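Not yet, and stop asking me in August

Every August somebody at my sister's place asks when the robot is coming to do the dishes. I write about this stuff, so it's my fault it isn't here. Same answer as last year. Not yet.

Longer answer, typed fast, because the kettle's on and I've got a load of towels to get to.

Chores are hard. We don't think so because we did them half asleep at fourteen. Wiping a bench, fine. But first you move the toaster, the mail, the mug with a bit of tea in it, and you decide about the mug. Is someone coming back for it? A person settles that in half a second. A machine has to be told that mugs have owners.

Then the hands. Picking a thing up off a flat surface, that's the bit that looks solved. Go find something low and round, a jar lid will do, and get it off the table without thinking. You probably slid it to the edge, or got a fingernail under. Now do it with two stiff fingers that have no nails. Now do it when the lid isn't where it was yesterday, and it's a different colour, and there's jam on it.

I've been in the workshop at Namirholm twice this year. It's a parts place, small fittings mostly, bagged and boxed and sent out. They had a two-arm setup on trial from an outfit called Wondetti, and the job was about as dull as jobs get. Pick up, turn over, put down. I went in wanting to be impressed and I was, for a while. The arms are lovely to watch. Quiet, too. Then you stand there a bit longer and start looking at the clock.

The trial log had 3419 attempts in it. Of those, 1356 needed a person to step in. I don't say that to be mean, the crew were very open with me and let me copy the numbers down myself. But think about what that is on a shop floor. That's a coworker who taps you on the shoulder all shift. You'd ask to be moved.

The reply I always get is that it's improving. It is! Anyone who says otherwise hasn't looked. Two years ago the same kind of rig wanted every part sitting in its own little nest, dead square. Now you can toss the part down more or less anywhere and it'll have a go. Big change. I just don't think it's the change people hear when they read "robots learn housework".

Because a house isn't a bench. My kitchen has a drawer that sticks unless you lift it. The dishwasher rack has a wheel off. There's a tea towel over the oven handle and under the tea towel there's usually another tea towel. None of this is written down anywhere and all of it is the job.

Laundry's worse. Famusar put out a folding demo last winter and I must have watched it 6 times. Nice clean T-shirt, laid out flat before the arms went anywhere near it. Who laid it flat? That's most of folding! The folding part of folding is nothing. It's the fishing around in the basket, the sleeve that's inside out, the sock stuck up the leg of the pyjamas.

So where do I land. Shop floors first, obviously, and only some of them. Places where the parts come the same way, the light's the same, and a miss costs you a few seconds and not a dinner plate. I'd guess the Charvát plant up the road, which does one shape of bracket all day long, could use a pair of arms well before my sister can. They already have a fence and a person paid to watch the machines. Homes have a dog.

And I'd like the companies to show the boring tape. The whole shift. Show me the drops, the waits, the bit where it pinches at the rim of somthing and gets nothing and goes back for it. I'd trust them more. So would the folks who have to work next to these things, and they're the ones whose opinion should count here, more than mine.

People ask me too whether I worry about the jobs. Yeah, I do, some. The ones at Namirholm weren't much worried, or said they weren't. What bugged them was being turned into the robot's helper, standing by to fix its misses at the same pay. Fair enough. If a person is in the loop that often then the person is doing skilled work and the pay should say so. That argument's worth having now, not when the thing finally works.

My own test is simple. I'll believe in the home version when one can clear my table after supper, with the kids' stuff still all over it, and I don't have to tidy up for it first. Until then I've got dishes to do, and the towels are beeping.

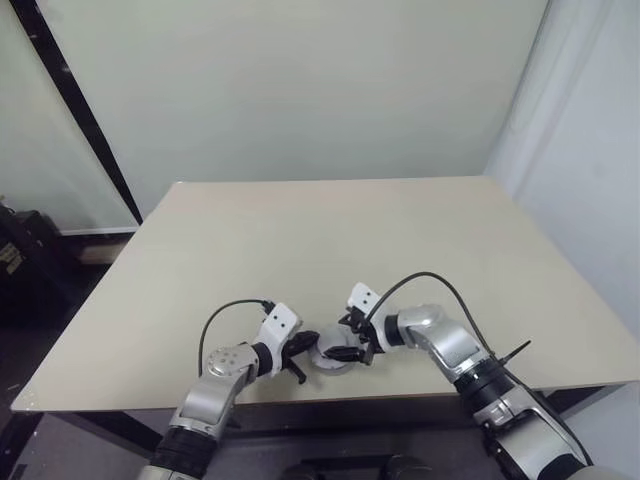 Two arms, one small round object, and a bare tabletop to work on.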